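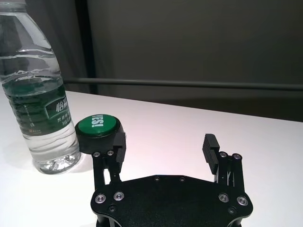 Cell Technician, part-time, Anemthorpe

Laton is looking for a patient person to look after one two-armed robot cell. The cell is called Yurt, for reasons that left with the previous technician. It has a white table, two black grippers and a bottle of water that has become the most closely supervised beverage in the building. You would report to Misaki Matsuda, and in practice to Yurt.

The post is four mornings a week. Most of it is small work done carefully, and a good part of that is screws. The finger linkages are full of them, they work loose at their own pace, and they prefer to do so on a Friday.
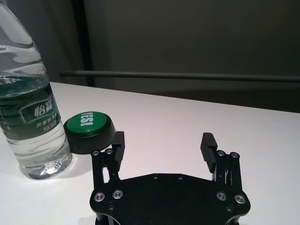 What you would be doing

Checking both grippers before the first run: pads, pivot screws, mounting plate.
Cleaning the grooves in the finger pads. A soft brush, please – we have tried the other kind.
Setting the bottle and the green button back in their places between runs, and noticing when they aren't.
Looking over the cable on each arm for wear where it bends.
Writing it all in the log, in words the next shift can read.
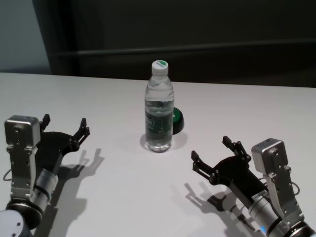

Akihiko Kudo would like applicants to know that the log is the real job and the robot is a hobby attached to it. He also asks that "seems fine" be retired as an entry.

Noted, and he will be reading yours.

What we would like from you

Steady hands, your own opinion about hex keys, and some experience of taking a mechanism apart and getting the same number of parts back in. Programming is welcome but can be learned here. So can wrist camera calibration, which takes two people 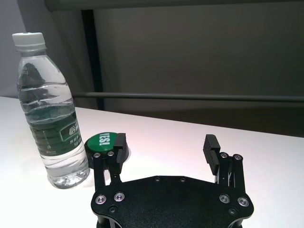 and a calm tone of voice. We train everyone on it in the first month, usually with Yae Kawaguchi, who has the calm tone.

To apply, send a page about something you have repaired, including the part that went badly, to Chiharu Matsuda at the Anemthorpe office. Interviews are in June and include an hour at the cell. Bring closed shoes.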